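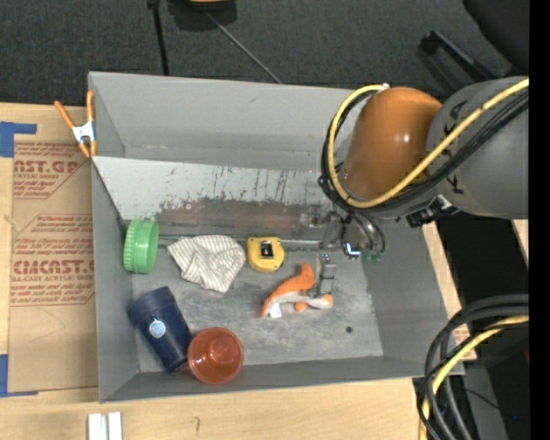 Figure 4. Mixed contents in an open gray bin: lid, striped cloth, tape measure, plush toy and two cups.

4.2 What ends up together

The containers described in Section 3 were coded for content before they were coded for anything else. Across the 34 households in Patness we recorded 137 open containers that the residents called "mixed", "misc", "stuff" or some local variant of these words, and from them a total of 850 items. Closed boxes and drawers are left to Section 4.4. An item was entered once, under the most specific everyday name both coders could agree on. When they could not agree, the more general name was kept, so that the list has "cup" in many places where one coder had first written "tumbler" or "beaker".

The type of content in Figure 4 is typical of what we call a low-overlap mix. A tape measure, a cloth and a child's soft toy have no shared place in most homes. The tape measure belongs with tools, the cloth with cleaning things or kitchen linen, the toy in a bedroom or play area. The two cups are the only items there that would normally be put away in the same spot, and even those differ in color enough that some residents in our sample would have kept them apart (one household had a shelf for plastic cups used outdoors and would not put any other cup on it).

We had expected high-overlap mixes to be more common, for instance a container of batteries, chargers and cables, or one of pens and tape. Such containers exist, but the residents tended not to call them mixed. A bin of cables was "the cable bin". The word "mixed" was saved for containers where no single noun would do, and this affects how our totals should be read.

4.2.1 Parts without their wholes

Lids need a separate note. The bright green lid in Figure 4 is a screw-on lid and there is no jar or bottle of that kind with it. In our coding scheme this makes it a part item: something that has little use until it is joined to another object. Part items also include single gloves, keys with no known lock, shelf pins and the loose feet of furniture. Together with items whose owner could not name a usual place for them, they make up the group we call unplaced, with 356 entries.

Residents were often sure that the matching piece was still in the home. They were less sure where. In the interviews a lid was described as "for one of the tubs" or "from the set we got when we moved", and it was rare for anyone to offer to throw it out. The stated reason was the same in nearly all cases – the other half might turn up. One resident had kept the lid of a Sasel storage jar through two moves and produced it during the visit, then found the jar in a cupboard under the sink while looking for something else. We recoded the item from unplaced to placed in that case, as the rule in Section 3.3 requires.

Cups without a saucer or a set were not coded as part items. A cup can be used alone. Petrică Dumitrescu argued during the pilot that a plastic cup that had once been the cap of a flask should count as a part, and we adopted this for the main round, but only where the thread was visible or the resident said so.

4.2.2 Soft items among hard ones

Cloth and plush items turned up in mixed containers more than the pilot had led us to expect. They raise a small practical problem for anyone making an inventory by eye. A crumpled cloth takes whatever shape the space allows and can hide a coin or a clip. The white cloth with thin gray stripes in Figure 4 would be entered as "cloth", with no attempt to say if it is a dish towel or a cleaning rag, unless the resident named it. In the Patness visits we lifted every soft item and looked beneath it after photographing the container as found.

Plush toys were coded as toys whatever animal they showed. The coders had begun by writing down the animal, but this was the least stable field in the pilot. A small orange and white toy was a fox to one coder and a fish to the other, and neither the family nor the worn label could settle it. The toy in Figure 4 presents the same difficulty. We dropped the field.

4.2.3 The container itself

Residents spoke of containers mostly in terms of size and where they stood, and seldom in terms of material. For our purposes three features mattered: if the container was open at the top, if its walls were straight or sloped, and if it had inner dividers. Sloped walls, as on the bin in Figure 4, reduce the floor area compared with the opening. In the visits, low or rolling items such as cups and balls tended to come to rest against a wall or in a corner of such bins. Straight-walled boxes showed this less clearly, though we have fewer of them and would not press the point.

Wear was noted in a free-text field. Scuffs, streaks and stains on the inner walls were common and did not seem to bother anyone. Several residents said that a container became the mixed one after it was too marked for something else, food or folded laundry for example. We did not ask about this in a set question, and it should be added to any repeat of the study. Siham Tarawneh has since drafted a wording for it, which will be used in the Furell round planned for October.

Clamps, clips and pegs fixed to a rim were entered as attached items and kept out of the content totals. The orange spring clamp with a white middle on the bin in Figure 4 falls under this rule. In homes, attached items were usually there to hold a liner bag or a note, but some had been put on the rim simply to keep them in sight, and their owners thought of the rim as where they lived. Under a strict reading these are placed items. We kept them apart to avoid mixing two kinds of storage in one number.

4.2.4 Agreement between coders

Names were the main source of disagreement. Color caused almost none for plain items and a fair amount for translucent plastic, which shifts with the light and with what lies behind it. The rule was to write both colors joined by a hyphen, for instance orange-red, and to move on. Function caused the most discussion per item. A yellow tape measure is easy; a bent metal hook is not, and the Buzatu list we started from gave little help with objects of that sort. The revised list, closed on April 6, 2018, has an "unknown hardware" entry, and the coders were told to use it freely.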